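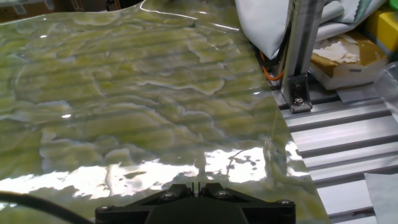
Notes for session 11, Surfaces and Imitation (May 2008)

Okay, so last time we ran out of clock halfway through marbling, and I promised I'd write up the rest so you're not stuck with my whiteboard scrawl. Bring these with you, because I'm going to skip the parts that are already written down!

**Where we were**

Pretend stone is very old. Painters were faking marble on plaster walls in Roman houses, and you can still see it at Pompeii — big panels of color with veins brushed in, some of them not much like any rock I've ever met. I love those. The painter knew you knew.

Paper marbling is a different animal. You float color on a thick bath, push it around with a stylus or a comb, and lay the sheet down on top. You get one print per bath. Turkish ebru works this way, and European bookbinders picked up the craft in the 1600s and used it for endpapers. Tuấn asked whether two sheets can ever match. Close, yes, if the marbler is good, but never exactly.

**Then printing comes along**

Once you can print a pattern from a roller, the stone repeats. This is the bit I want you to chew on for the paper. A roller has a circumference, so the pattern has to come back around, and designers work hard to hide the spot where it does. Wavy outlines help. So do blotches of different sizes, and so does keeping the colors near each other (cream next to olive is much kinder than cream next to black).

Gloss is the other giveaway. Polished stone shines too, of course, but it's stiff, so the reflections stay fairly calm. Thin plastic ripples, and the light goes all over the place. Catriona Nisbet made this point in her guest talk and I've been stealing it ever since.

**Words to know**

- *Scagliola*: plaster mixed with pigment and glue, then polished to look like marble
- *Faux marbre*: painted imitation marble
- *Size*: the thickened bath in paper marbling
- *Repeat*: the distance before a printed pattern starts over

**For next time**

Read the Dalldale chapter on scagliola, skipping the bit about church accounts unless you like that kind of thing (I do). Then find one imitation surface at home and write a page on it. What's it pretending to be? Where does the repeat fall? Would you have bought it?

Igor and Primo, you two still owe me a topic.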